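**Notes from the help desk — Aug 7, 2020**

Hello again! I spent most of this month with my headphones on, listening to our own course videos the way our students do, and I have opinions.

Quick background if you're new to this list. I look after captions and transcripts for the online classes we run out of Nondville, and in January we had 200 videos with nothing but the automatic captions on them. We're down to 22 now. That's a big pile of typing, and I want to say thank you to everyone who took a batch home (and to whoever fixed all the chemistry ones, I owe you lunch).

The automatic captions are better than they used to be, but they still fall apart on names and on anything with math in it. My favorite so far turned "Rallis template" into "rallies temple plate" eleven minutes into a lecture, and it stayed that way until the end. If you're hard of hearing and you're taking notes from that, you're stuck. You can't exactly raise your hand at a recording!

So we've switched to doing it in two passes. First pass, one person cleans up the words and puts in the speaker changes. Second pass, somebody else watches with the sound off and writes down every spot where they got lost. The second pass is the one I'd fight for. I did it on a statistics video I thought was finished and stopped the thing nine times, mostly for places where the instructor said "this one here" and pointed at the board.

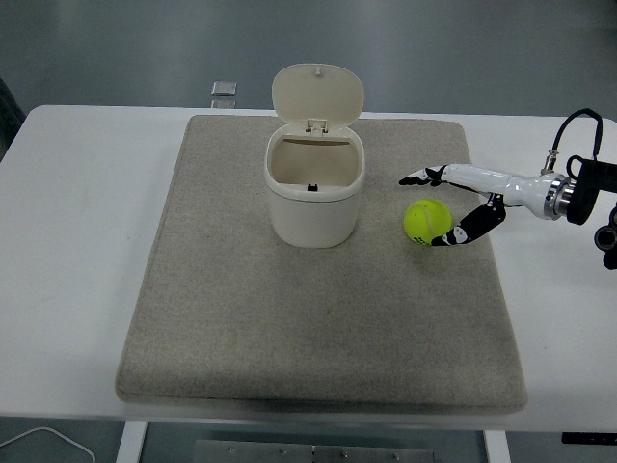 *Lid up, on the felt mat.*

Which brings me to the pointing. If you teach online, please say what you're pointing at. "The second column" or "the line that goes down" is plenty. It helps blind students, it helps people listening on a phone, and it makes my captions make sense too. You don't need to redo old recordings for this, just try it on the next one and see how it feels. It's awkward for a week or so and then you stop noticing.

A few smaller things:

- The Kikley player now remembers your caption size between videos. Set it once under Display.
- Transcripts are moving to plain web pages. The old PDFs will stay up through January for anyone who has them bookmarked.
- The Jondberg study group has 20 seats for fall, and you can ask for live captioning right on the sign-up form. Please ask early — captioners book up fast.

Still on my list: the long orientation video, which has a transcript of 600 lines and at least three people talking over each other. If you enjoy a puzzle, write back and I'll send you a chunk of it.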